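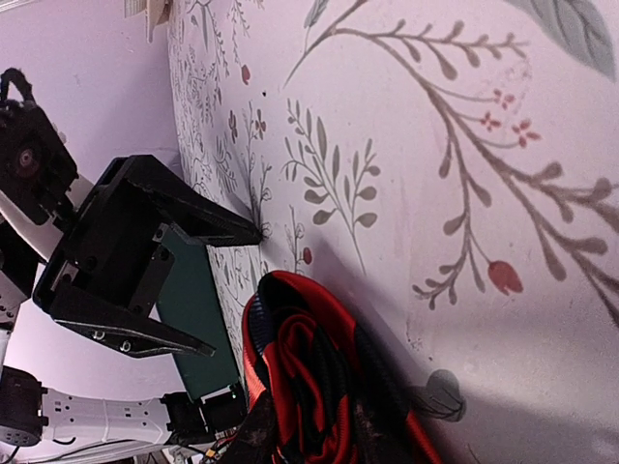
Dark green against a small gray flower and leaf print.

Search this site Enter keywords Go

Lining Drawers and Shelves With Patterned Paper

By Satish Krishnan

Updated April 2022

Old drawers usually need a liner more than they need paint. Paper covers stains, keeps splinters away from clothes and can be changed in an afternoon. I have done most of the drawers in our house this way, and the kitchen ones twice.

Choosing the pattern

Small prints are easier than large ones. A sprig or leaf pattern hides crumbs and pencil marks, and you don't have to match it at the seams. Stripes show every crooked cut. If the cabinet is a dark color, a light paper helps you see what is at the back.

Plain gift wrap is too thin and tears at the corners. Wallpaper is better. Ask at the paint store for ends of rolls. I paid $8 for one last October and it did a whole dresser. Adhesive vinyl is fine in a kitchen, but try a scrap on the underside of the shelf first and leave it a few days. On old varnish it can be hard to get off.

Before you cut

Take the drawer all the way out and vacuum it. Wipe with a damp cloth and a drop of dish soap, then let it dry overnight. If it smells musty, leave an open box of baking soda in it for a couple of days.

Measure the bottom in both directions, front and back. Old drawers are seldom square. One of mine is 2 mm narrower at the back, enough to make the paper buckle.

Cutting and fitting

Roll the paper backward on itself to take out the curl. Cut it slightly large, press it into the corners with a ruler, and crease. Lift it out and cut along the crease with a sharp knife and a metal straightedge. Change the blade when it starts to drag.

Don't glue the whole sheet. Four short pieces of double-sided tape will hold it, and it will come out clean when you want a new one. For a drawer that gets heavy use, cut a piece of thin card to the same size and put it under the paper.

Open shelves

Stop the paper a little short of the front edge or it will lift and collect dust. Pantry shelves are better with vinyl, which can be wiped. Under the sink I use neither. A plastic boot tray catches drips and can be rinsed in the yard.

Leftovers

Keep one strip from each roll, with the room written on the back. Short pieces will cover a recipe binder or line a silverware tray.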